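About us

Hi, I'm Anju Chaturvedi, and I started Leltholm because I wanted a place where anybody could walk in and watch robots at work. We teach robotics to 18 students a year, and twice a year we throw the doors open! 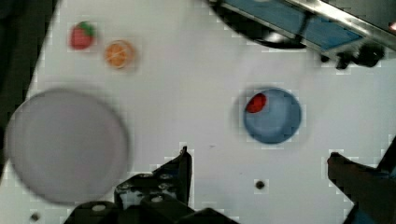
My favorite spot is the toy kitchen. Henrike Kohlhase runs it, and she'll happily talk grippers with you until closing time (bring a snack). Visitors always ask about the strawberry and the orange — small, round things are great for practice.
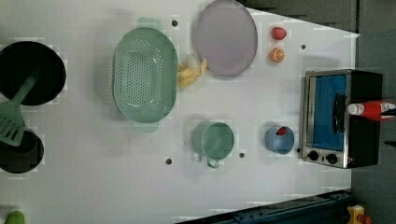
Come to an open day

The next one is in September. It's free, we have room for 50, and kids are very welcome. 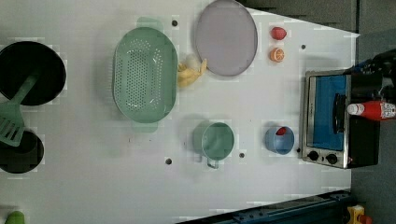
Bimla Malhotra looks after school groups, so write to her if you're bringing a class.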